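Orna: progress report for September
Prepared for Vonlow Publishing
3rd October

Hi all,

September was the month Orna started to feel like a real game, and I'm very happy to be writing this one. The short version: the second chapter is playable from start to finish, the handheld build holds its frame rate in every area except one, and the English script is locked. The longer version follows, with the things we still owe you near the bottom.

Dungeon floors

The Tusholm mines are in! You'll remember from the last report that we had the upper level working with placeholder walls and a lift that dropped the party through the floor. The lift now behaves (it was a rounding error, and it took Lyle Ruiz-Ortega two very long evenings to find), and all 12 floors are connected. Players can go down, get lost, find a shortcut back to camp and save. Floors seven and eight still use the old lighting, so please don't judge them too hard when you load the build.

We also changed how the map fills in. It used to draw a whole room as soon as you opened the door, which took a lot of the fun out of poking into corners. It now draws one square at a time as you walk, and the secret walls only show up if you bump into them or bring Siu along, who can hear hollow stone. Siu has gone from the character we kept forgetting about to the one everybody wants in the front row, and I couldn't be more pleased.

Combat and items

Healing was the big job. In the August build you could carry as many potions as you liked, and every tester did exactly that, then walked through the boss without reading a single enemy move. The bag now has 30 slots shared by the whole party, and healing items no longer stack. Bandages stop bleeding, salves cure burns, and only camp food brings back a lot of health. Fights are tenser and shorter, and the mine boss has gone from a pushover to something people talk about afterward.
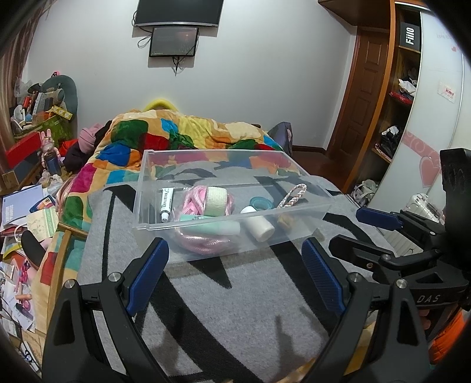

Lyle thinks 30 is still too generous, and would like to see it cut back for the hard setting, where a careful player can reach the boss with half the bag untouched. I've asked for one more round of testing before we touch it, as the hard setting also has fewer shops and the two changes together might be rough on newcomers to the genre. We'll settle it before the next build goes out.

Enemy turns have been sped up too. You can hold a button to skip the attack animations, and the game remembers your choice between sessions. It's a tiny thing and testers loved it.

Testing

We ran 15 outside testers through chapter two, all on the handheld build. Most of them finished it. The places where people got stuck were the flooded stairs on floor five, where the lever is too dark to spot, and the first camp menu, where "rest" and "wait" sat next to each other and did very different things. The menu is fixed. The lever gets a lantern this week.

Bugs logged in September came to 102, and the nasty ones (two crashes on loading, one save that wouldn't open) are closed and checked. What's left is mostly text running outside its box, doors that make the wrong sound, and a bat that faces backward.

Sorting the bag between fights was the other thing testers brought up again and again. They wanted to tip everything out, look it over and put back only what they needed for the next floor, and the old list made that a chore. 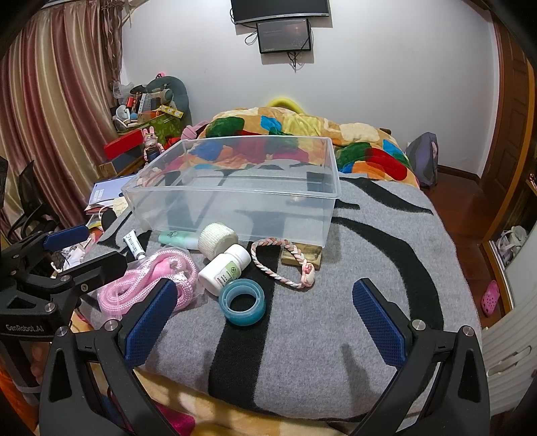 So the new camp screen lets you move the whole bag into storage with one press and then pick from there, with filters for healing, tools and gear. It also saves loadouts by name. The art for it isn't final, but the controls are, and it already feels good with a stick or with the touch screen.

Platforms

The handheld version is our lead version and will stay that way. The frame rate dips in the crystal cavern on floor ten when all four party members cast at once. We have a plan for the particle effects there and expect to have it sorted in the next build. The PC version runs well but still needs proper mouse support in the menus. We haven't started on any other console and won't until you tell us you want one.

Still owed to you

The trailer cut. We have the footage and the music, but the voice lines for the opening came back too quiet and are being redone.

The store page text, in a long and a short form. Draft is done, waiting on screenshots with the new lighting.

The age rating forms. I need an answer from Vonlow on who files these for each region.

Budget and next steps

We are on budget for the milestone. The sound work came in a little under and I'd like to move what's left to extra testing for chapter three, if you're fine with that. Chapter three begins with the harbor town, and the first rough streets are already walkable. There's a fishing mini-game too, which I promised myself I wouldn't work on until the lighting was finished, and I've mostly kept to that.

The build is in the usual folder. Start a new file, please, as old saves won't carry over.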